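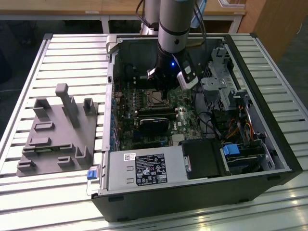 Desktop computer case

A desktop computer case, also called a chassis, tower or simply a box, is the shell that holds most of the parts of a personal computer. It supports the motherboard, the power supply, the drives and any expansion cards, and it guides air past the parts that get hot. Cases are often treated as the dull end of computing, but their history is full of clever ideas, odd fashions and surprisingly long-lived standards.

Layout

Most cases are built on a frame of thin steel, folded at the edges so that it stays stiff without much weight. Aluminum is lighter and takes a lovely finish, though it dents more easily and usually costs more. Front panels are commonly plastic, and side panels may be steel, acrylic or tempered glass.

The motherboard is fixed to a flat metal tray by way of small threaded posts called standoffs. These keep the solder points on the back of the board from touching the metal – a small part with a very important job! The power supply sat at the top of the case for many years. Later designs moved it to the bottom, where it can draw cool air through a vent in the floor, and the weight down low makes the whole tower steadier.

Storage drives were once the biggest thing to plan around. A tower from the 1990s might have a tall stack of wide bays for optical drives, with narrower bays underneath for floppy and hard drives. As solid-state storage moved onto the motherboard itself, the stacks shrank, and many current cases have no wide bays at all.

Sizes and standards

The shape of a case follows the shape of the boards it is meant to hold. The ATX standard, published in 1995, set out the size of the board, the position of the mounting holes and the opening for the rear connectors. It has lasted remarkably well. A plain ATX case from the late 1990s will often accept a modern board, although the cooling may not be up to the task.

Smaller boards brought smaller cases. MicroATX shortens the board and drops some expansion slots, while Mini-ITX fits everything on a square 170 millimeters on a side. Builders of very small machines measure volume in liters, and a case of 8 liters can hold a full desktop system if the parts are chosen with care. Fitting a long graphics card into such a space is a wonderful puzzle, sometimes solved by turning the card around behind the board on a flexible riser cable.

The terms full tower, mid tower and mini tower are much looser. They have no fixed meaning, and one maker's mid tower may be taller than another's full tower.

Airflow

Air normally enters at the front and leaves at the rear or the top. When the intake fans move more air than the exhaust fans, the pressure inside is slightly higher than in the room, and dust tends to collect on the intake filters where it can be wiped away. The opposite arrangement pulls dust in through every gap.

Fan size matters as well. A large fan can move the same air as a small one while turning more slowly, and slow fans are usually quieter. A 140 millimeter fan at 1,000 revolutions per minute is hard to hear in an ordinary room – a real treat for anyone who remembers the whine of older machines. Mesh fronts became popular again after a period of solid glass panels, which looked striking but left little room for air to get in.

Style and modification

Beige was the standard color of office computers through the 1980s and much of the 1990s. Black and silver followed, and translucent colored plastic had a short and cheerful life around the turn of the century. Case modification grew up in the same years. Hobbyists cut windows into steel panels with hand tools, painted the interiors and added lights, and makers soon sold cases with those features already in place.

Some builders leave the ready-made case behind entirely. Computers have been fitted into suitcases, radios, desks and toy-brick castles, and a good many of them are in daily use.

Service and reuse

Older cases were held shut with a single wraparound cover and a row of screws. Separate side panels, thumbscrews and sliding drive trays made repairs far quicker. A tower is generally laid on its side for work on the motherboard, so that the board lies flat and loose screws are easier to find.

Because steel cases wear out slowly, they can outlive several sets of parts. A used case in good shape is well worth keeping, and at the end of its life the steel and aluminum can be separated from the plastic and recycled.

See also

ATX
Computer cooling
Expansion card
Power supply unit
Small form factor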